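Spent the last stretch rewriting how our cloth folding policy decides where to grab. Posting notes here before I forget the order things happened in.

The old version segmented the cloth, fit a rough outline, and picked the corner with the highest score. Fine for a dish towel laid flat. On a bunched garment the outline is junk and so is the corner.

Kasik is the planner. Lowther is the perception stack that feeds it. They run as separate processes and until June they didn't agree on timestamps, so a lot of what I blamed on perception was the planner acting on an old mask. Nyokabi Biwott found that one by plotting both clocks on the same axis. I'd been staring at masks for days.

After the clock fix, grasp point error on the held-out set dropped enough that the remaining failures started to look alike. Of the 113 bad picks, 48 were on two-tone fabric.

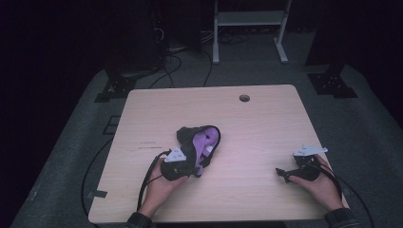
Segmentation on two-tone cloth was splitting one item into two. Lowther had learned that a sharp color change means an object edge, and most of the time that's a good guess. With a piece that's black outside and purple inside, a bit of lining showing through a fold comes back as its own small object, and Kasik plans a pick for it. Then the left gripper goes in for the wrong thing while the right one waits for a free edge it never gets offered.

What I tried first: merging masks that touch. That glued the cloth to the gripper as soon as there was contact. Dark gripper, dark fabric, no depth gap to speak of. Reverted the same afternoon.

What I tried second: use the gripper pose. We track the tools anyway, so we know where each one is at every step. Project the tool model into the view, subtract it, then merge whatever touches. Much better.

There's a catch with cables. The tool model doesn't include them, so a black cable lying close to black cloth can still get pulled into the mask. For now I drop anything long and thin before the merge. It also drops drawstrings. I know.

Numbers after the change: two-tone failures went from 48 to 9. Single-color items didn't move either way, as expected.

Merge step costs 32 ms per image on the desktop. Too slow for the control loop, so it runs on its own thread and Kasik takes the latest result, with the capture time attached this time.

Code is on the Tullstead branch. Config flag is merge_after_tool_subtract, off by default until someone other than me has run it.

Next is drawstrings, then sleeves. If you have a segmentation set with linings labeled as part of the garment, please send me a link.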